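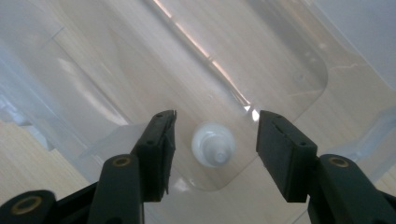

4. Sorting and storing small closures

Handout for the packaging and storage module, section 4 of 10. Read with the Katona tables. Revised in June by Ynyr Jenkins.

4.1 Scope

This section covers loose plastic caps held in clear storage containers. Metal closures and pump tops are covered in section 6. The small white cap on the container floor belongs to the general class "small, light, opaque", the class most often misfiled in student inventories.

4.2 Terms

Closure – any part that shuts the mouth of a bottle, tube or jar.
Skirt – the side wall of a cap, measured from the top panel to the open rim.
Liner – a separate disk seated against the top panel. Not all caps have one.
Floor – the inside bottom surface of the container. Wall height is measured from here.

4.3 Container choice

Clear walls allow a stock check with the lid on. They also show dust and scratches sooner than tinted ones, and a scratched floor makes small pale parts harder to read from above. The Malis storeroom uses clear containers for all closures under code 1888; larger parts go in the Brolleo racks.

Do not mix liners and caps in one container. A loose liner lies flat and is easily left behind when the container is emptied.

4.4 Procedure

Empty the container and wipe the floor and corners.
Place one reference cap on the floor, near the middle.
Compare each incoming cap with the reference for skirt height and rim width.
Reject any cap with a split skirt or a bent rim.
Enter the batch in the Flivar log under its shelf number (closures start at 3271).
Return the reference cap last, on top of the batch.

4.5 Exercise

A storeroom receives 364 caps of two skirt heights. Draw up a filing plan using the terms in 4.2, and state where each reference cap is kept. One page, due at the start of the next lab.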